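Storing whole wombok through winter

I have been keeping notes on cabbage storage for two seasons now, mostly napa (sold as wombok at our greengrocer), with a few drumheads for comparison. The notes are dull, but several people have asked for them.

The store is a second-hand Hiltevix upright fridge in the garage. The dial is useless as a guide, so I run a Degefa probe thermometer on the middle shelf and adjust until it holds at 2 degrees overnight. Opening the door in the afternoon moves the reading more than a quarter turn of the dial does.

Humidity is the harder variable. Wombok loses weight quickly through its outer leaves, and a frost-free fridge dries the air every time it cycles. Wrapping each head in a single layer of newspaper inside a loosely folded plastic bag gave the best result. Sealed bags trapped condensation and the bases went soft. Unwrapped heads went limp at the margins within the first week.

Weights for one typical wrapped head from the Sellham patch: the untrimmed outer leaves came to 335 grams when picked in June. The same leaves weighed 284 grams after 16 days in the fridge. The colour had faded a little but the ribs still snapped.

Variety matters too. Fastine, a tight barrel type, kept better than the open-topped seedlings a neighbour gave me, which browned at the tips regardless of wrapping. I suspect the tip browning starts in the garden with uneven watering, and storage only makes it visible.

Stand the heads upright, butt down, with a gap between them. Keep apples and pears out of the same fridge, as ethylene yellows the leaves and loosens them from the stem. Don't wash anything before it goes in.

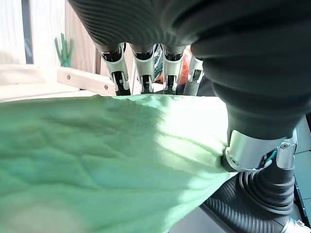
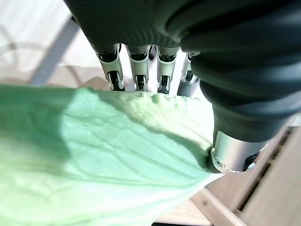
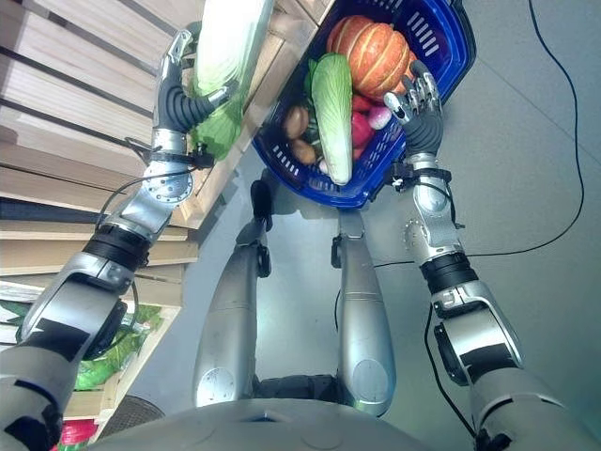 Should the outer leaves be trimmed before storage?

Leave them on unless they are slimy or torn. They dry out first and protect the leaves underneath, and you can peel them off when you are ready to use the head.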